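Sugden Works: The Big Room
Workspace hire by the day, the week or the month

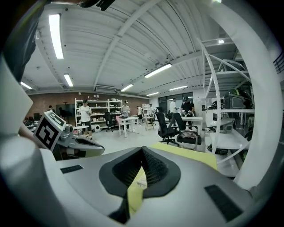
The big room, looking up at the ceiling and the air con on the back wall.

Hello! I'm Wendy Hartley and I look after bookings for the big room, so if you ring up it'll be me you get (unless I'm on the other line, in which case leave a message and I'll ring you back the same day). I've tried to put everything on this page that people ask me on the phone, and I add to it whenever somebody comes up with a new one.

The space

It's 1,052 square feet, all on the one level, and it's open. No partitions, no little offices carved out of the corner. Overhead you've got a white corrugated ceiling on long white steel beams, and I do love those beams, they make the whole place feel like a proper workshop without it being gloomy. People come in expecting a dingy old shed and the first thing they say is how bright it is!

Please don't hang anything from the steelwork. I know it looks as if it would hold a car. If you need something up high, have a word with me first and we'll find another way, usually a freestanding frame.

Lighting

Fluorescent tubes right across the ceiling. It's a plain white working light, good for cutting, packing, assembling, sewing, anything where you want to see what your hands are doing. For photography I'd bring your own lamps. Nasrin Rahimi shoots her Enulo bag range in here and she turns ours off altogether and uses her own kit, but for ordinary work I've had no grumbles.

There's a window wall as well. Mornings are the nicest time for it — if you've got a choice of hours, go early.

Heating and cooling

The air conditioner is the white unit mounted high up on the back wall, just under the ceiling. It heats as well as cools. The remote lives in the holder by the light switches and I'd be ever so grateful if it went back there, as I'm on my second one. It's a big volume of air to shift, so in December put it on when you arrive, leave it alone, and keep your coat on while you unload. Turning it up to the top doesn't make it go any faster (I've tried). Keep the outside door shut while it's running and you'll be comfy by the time you've made a brew.

Racking

There's a rack on the window side which you're welcome to use for the length of your hire. Heavy things low down, please, and nothing left behind at the end. Longer hirers often bring their own shelving too, which is fine as long as it's freestanding. Gareth Treloar had all his Lalov tent stock in here for three months one autumn and you could still get a pallet truck round it.

What's included

Electricity, Wi-Fi, heating and cooling
Use of the kitchen along the corridor (kettle, microwave, small fridge)
Parking for 3 vans
Folding tables, on request

What isn't

Insurance for your own goods
Waste removal — take your cardboard home with you, or ask me about a skip
Compressed air, sorry!

Getting in

You get a door code by text the evening before. The loading door is at the side, and the ramp is gentle enough for a trolley. Tobias Schumacher gets his Virnier flat-pack benches in and out on his own with a sack truck, so it can be done, though I'd bring a friend.

Who it suits

Small makers who've outgrown the garage, people packing orders before Christmas, theatre groups painting flats (dust sheets down, please), anyone testing or building something that won't fit on the kitchen table. It doesn't suit band practice, as the ceiling rattles and we have neighbours.

Booking

Minimum hire is one day, 8am to 6pm. Book 5 days or more together and the rate comes down. Come and have a look before you decide, I'm happy to show you round, and bring a tape measure if you've got something large in mind. If I'm away, Gareth Pilkington has the keys and knows the room as well as I do. Ring or use the form at the bottom of the page, and tell me what you're planning to do in there so I can have the tables out ready.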